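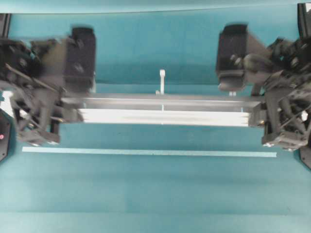
4.2 Preparing and checking the rail

This section applies to all Rultovow rails supplied in bare aluminium. Complete it before fitting any brackets or end caps. For painted rails, see section 4.5.

Tools and materials needed:
Soft lint-free cloth
Nylon brush, narrow
Steel rule, 300 mm
Leblanc rail cleaner or mild soapy water
Sheet or mat to cover the bench

CAUTION: Cut ends may be sharp. Remove burrs with a fine file before handling the rail without gloves.

4.2.1 Bench

1. Clear the bench over the full length of the rail plus 200 mm at each end.
2. Wipe the bench top and remove all swarf.
3. Lay the sheet over the bench and smooth it from the middle outwards.

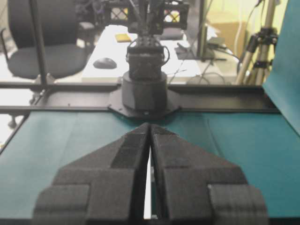 The covering protects the finish of the rail and makes small scratches and loose particles easier to find. A plain, matt material in a colour that differs clearly from bare metal is preferred. The teal sheet on this bench is suitable, and the board in the same colour standing nearly upright on the right gives a plain background when the side faces are viewed at bench height. A soft crease in the sheet is acceptable for inspection. Smooth it out before checking straightness.

Note: Do not use newspaper. The ink transfers to bare aluminium.

4.2.2 Cleaning

1. Support the rail near both ends and lower it on to the sheet with the grooved face upwards. Do not drag it into position.
2. Draw the brush along the groove in one direction only, from end to end.
3. Turn the rail and tap the lower end lightly on a folded cloth to release loose dust.
4. Dampen the cloth with cleaner and wipe all outer faces lengthways.
5. Dry with a clean part of the cloth.

CAUTION: Do not use wire wool or abrasive pads. Marks made across the length of the rail cannot be polished out.

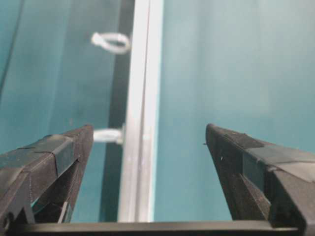 One installer at the Stidbridge depot asked whether the groove must be cleaned on a rail taken straight from its wrapping, and suggested that the step could be left out for new stock. It must be carried out in every case. Fine dust from the saw can remain in the groove after packing and will stop a sliding nut from seating fully.

4.2.3 Inspection

1. Place a lamp at one end of the rail, low down, so that the light falls along its length.
2. Look along each face in turn. Dents show as a break in the reflected line.
3. Hold the steel rule on edge against the face at several points. Reject the rail if a gap wider than 3 mm can be seen.
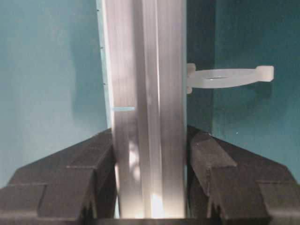 4. Run a sliding nut through the full length of the groove. It should move freely under finger pressure.
5. If the nut binds, repeat 4.2.2 from step 2. If it binds again at the same point, reject the rail.
6. Write the result on the label and tie it to the end of the rail. Do not stick labels on the grooved face.

Return rejected rails to the Zimbridge warehouse, quoting fault code 112. Rails that pass may be fitted as described in section 4.3.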